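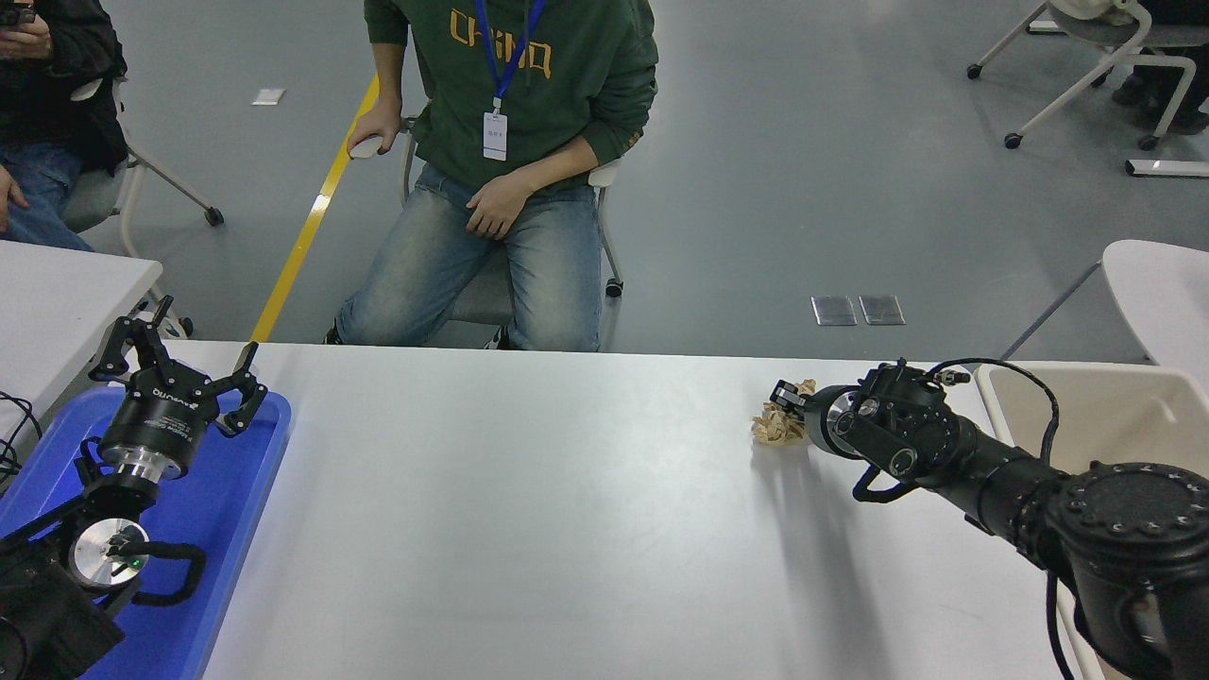 Hotel room tips that are supposed to save you money

Most travel hacks read as if they were written by someone who has never stayed in a motel. I tried a few over 18 nights on the road in April. Results were mixed.

Ironing with the hair straightener
Fine for a collar. Hopeless for a whole shirt, and you'll scorch the polyester ones. Hang the shirt in the bathroom while you shower and lower your expectations.

Cooking in the kettle
Please don't. Eggs took me some 7 minutes, and the next guest wants a cup of tea. Ask reception for a microwave; three of the four places I asked had one. 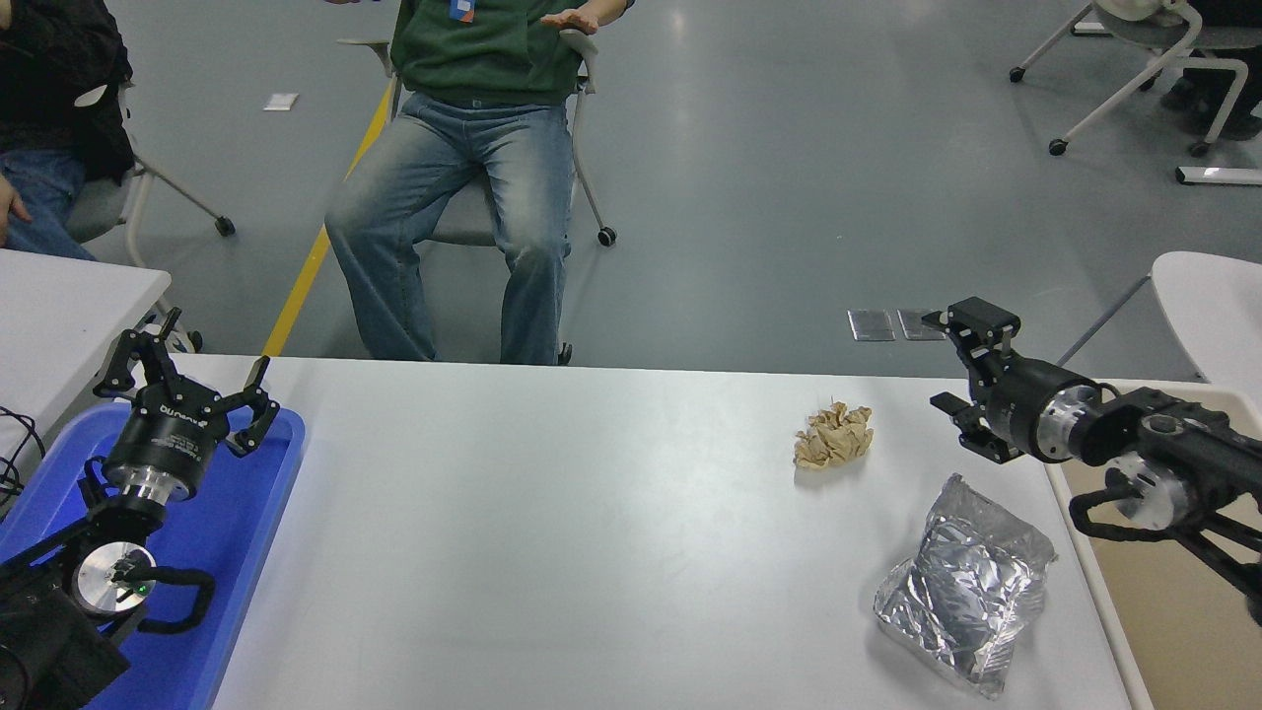

Booking direct for a better rate
Sometimes. The Hevetti matched the website price and threw in parking. The Nenda quoted me more over the phone than it was charging online. Check both, and read the cancellation terms before you get excited about a discount.

Rolling your clothes
Supposedly stops creases. My trousers disagreed. You do fit an extra jumper in, so I still roll the T-shirts and fold everything else.

Sink laundry
Works for socks and undies. Jeans will still be damp at checkout, whatever colour towel you wring them in.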